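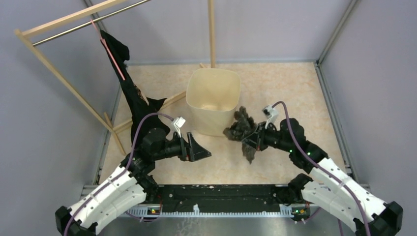 Ticket 1153: right arm drops out partway through a laundry run

Opened by: Mimoza Omerović
Assigned to: Radomir Golob
Cell: Plindgate, two-arm garment cell
Status: closed 18 Sep 2020

Mimoza, first note

Hi Radomir! So the right arm on Plindgate has started quitting on me again. It'll pick something up, swing over toward the bin, and then somewhere on the way the wrist joint stops answering and the whole run halts. The left arm carries on as if nothing's wrong (until the software notices and stops that one too). Got 43 runs in before lunch, then it went three times in a row. The log just says "no reply, joint 5" and I can't get anything more out of it.

It's worse with the shaggy dark gray piece than with anything else. The black one on the pink hanger I can pull about all day long.

Radomir, reply

Does it come back if you cycle power, or do you have to reseat something? And have a look at the purple cable going up to the wrist camera on that side. We had the left one pulled too tight in August and it was leaning on the joint connector whenever the arm reached across.

Mimoza

Power cycle brings it back, yes, but it only lasts a few minutes. I looked at the cable and there's a decent loop in it when the arm's sitting over the middle of the floor. When I move the wrist by hand all the way to the back wall, though (power off, don't worry!), the loop goes flat and you can feel it tug on the plug underneath. Lights on the board by the arm base stay on through all of it, so I don't think we're losing the supply.

Radomir

OK, that's the connector then. Please do this with the power off:

1. Take the bin out so you've got room for your hands.
2. Unplug the joint 5 lead at both ends and check the pins. If one looks pushed back, swap the lead. Spares are in the Clividell drawer.
3. Free the camera cable from its lowest tie and feed a bit more up toward the wrist.
4. Tie it again, loosely, then move the arm by hand to all four corners.
5. Power up and run the slow reach test, 300 cycles.

Mimoza

One pin was pushed back, and you could see it plain as day once the plug was out. Swapped the lead, gave the camera cable more slack, and the reach test went through clean. Then I did 29 runs with just the shaggy thing, no dropouts! I've put the old lead in the bag with the others for Yao-tsung, and we're down to one spare, so could you add a couple to the next Liller order?

Radomir

Added. Closing this one.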